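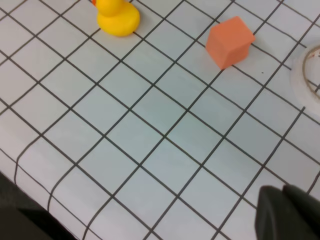 A robot that stops is telling you something

In June our robot arm at the Skosdale training room pressed a capped tube against the edge of its rack, and it continued to press until the cap split. No person was hurt. The tube had only water in it. For these two reasons, the report was three lines long and the case was closed before lunch.

I think this was a mistake, and I want to say why.

The arm has a force limit. When it meets something harder than expected, it should stop and wait for a human. But in the weeks before, it had stopped very often, and each stop meant that somebody must walk over, look, and press the reset. So the limit was raised, first to 35 newtons and later higher. I was in the room both times and I did not object.
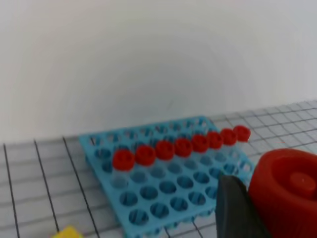
Who owns the limit?

When I asked who had approved the second change, I received three different answers. Vastmont, who maintain the arm, said that the customer can set it. Our own office said that it belongs to Vastmont. Esperanza Fitzsimmons, who wrote the original settings, had moved to the Broltgate site and was never asked.

The log held 810 stops. I read 300 of them, and it took me two evenings. Most were the same small fault: the tube came down a little to one side of its hole. A tube and a hole do not forgive much. The limit was doing its work, and we treated it as a nuisance.

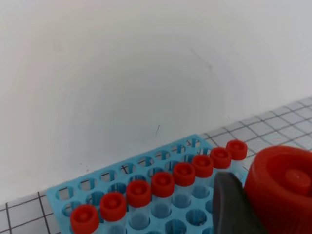

Nadhirah Pangaribuan

I have heard the argument that such an arm is too weak to be dangerous. Perhaps it is so with water. The same settings file, however, was meant to be copied to the Tamayo line, where the tubes will carry samples and people reach in beside the machine.

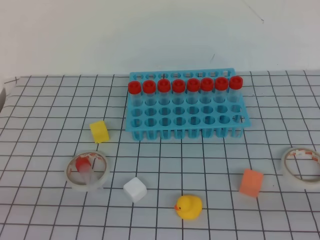 Issue 35, page 4

My proposal is modest. A safety limit should have one named owner. Any change should be written down with a reason, and the old value should come back after a week if the owner does not sign. And a cracked cap should get the same report as a cut finger, even when it costs us a morning.

The limit in our room is now back at its first value. The arm stops often again, and I get up and look.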